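Stonusel: Prüftabelle für Brandschutz-Dichtstreifen an Innentüren

README zum Datensatz, Stand November
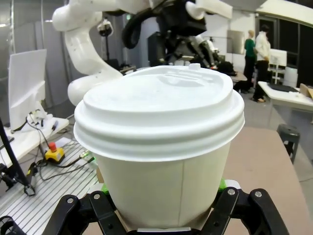 Für wen ist die Tabelle gedacht?

Für alle, die alte Holztüren nachrüsten und wissen wollen, welcher aufschäumende Streifen in welche Nut passt. Ich hab sie für meine eigene Werkstatt angefangen, und inzwischen benutzen sie auch ein paar Schreinereien und ein Planungsbüro.

Was drin ist

Der Datensatz hat 226 Zeilen, und jede Zeile ist eine Kombination aus Türblatt, Zarge und Dichtstreifen. Die Maße hab ich selbst genommen, mit Messschieber und Fühlerlehre, alles in Millimetern. 42 Zeilen stammen von In-ho Seol, der mir seine Notizen aus einer Altbausanierung überlassen hat (danke nochmal, das war echt viel Abtipperei!). Seine Zeilen erkennt ihr am Kürzel IS in der Spalte quelle.

Die Spalten

id: laufende Nummer, Lücken sind normal, ich vergebe gelöschte Nummern nicht neu
tuerblatt_dicke: an der Schlossseite gemessen
falz_typ: stumpf, einfach oder doppelt
nut_breite und nut_tiefe: nach dem Fräsen, vor dem Einkleben
streifen: Piner oder Jindeck, dazu die Breite
spalt_oben, spalt_seite, spalt_unten: bei geschlossener Tür
klebung: selbstklebend oder Kontaktkleber
quelle: wer gemessen hat
bemerkung: freier Text, manchmal leider sehr frei

Das Dateiformat ist CSV mit Semikolon, Dezimalkomma und UTF-8. Ja, Dezimalkomma. Ich weiß, dass das in Python nervt, aber die meisten Leute öffnen die Datei mit einer Tabellenkalkulation auf Deutsch, und da ist es so am bequemsten. In pandas reicht sep=";" und decimal=",".

Was nicht drin ist

Ganz wichtig: In der Tabelle stehen keine Feuerwiderstandsklassen. Ein Streifen, der gut in die Nut passt, macht aus einer Zimmertür noch keine Brandschutztür – dafür braucht ihr einen Nachweis für das komplette Element, also Blatt, Zarge, Beschläge und Einbau zusammen. Bitte leitet aus meinen Zahlen nichts ab, was ihr hinterher einer Behörde vorlegt. Glastüren und Stahlzargen fehlen auch, damit hab ich schlicht zu wenig zu tun.

Bekannte Macken

Bei 50 Zeilen ist spalt_unten leer. Da lag noch kein fertiger Boden, und ich wollte keinen Wert schätzen. Leere Felder sind wirklich leer, nicht null!

In Version 1 waren Nutbreite und Nuttiefe bei den Jindeck-Streifen vertauscht. In-ho Yoon hat das gefunden, als bei ihm eine Nut plötzlich tiefer sein sollte als breit. Seit Version 2 stimmt es. Wer noch die alte Datei hat, sollte sie wegwerfen und die neue ziehen, von Hand umkopieren lohnt sich nicht.

Die Bemerkungen sind uneinheitlich geschrieben. Mal steht da »Lack im Falz«, mal »Falz lackiert«, gemeint ist dasselbe. Ich räume das irgendwann auf, aber gerade hab ich eine Treppe auf dem Tisch.

Das Skript

Im Ordner min liegt ein kleines Prüfskript, das auch so heißt: Min. Es schaut nach doppelten ids, nach Text in Zahlenspalten und nach Nuten, die tiefer sind als das halbe Türblatt. Mehr kann es nicht. Aufruf mit python min.py tabelle.csv, die Ausgabe landet im Terminal.

Mitmachen

Schickt mir gern eigene Messungen, am liebsten mit allen drei Spaltmaßen und einem Satz dazu, wie ihr gemessen habt. Bitte vor dem Lackieren messen oder dazuschreiben, dass schon Farbe drauf war – bei engen Nuten merkt man das sofort. Namen nehme ich nur auf, wenn ihr das ausdrücklich wollt, sonst kommt ein Kürzel rein.

Lizenz ist CC BY 4.0, als Quelle reicht »Stonusel-Tabelle« mit der Versionsnummer.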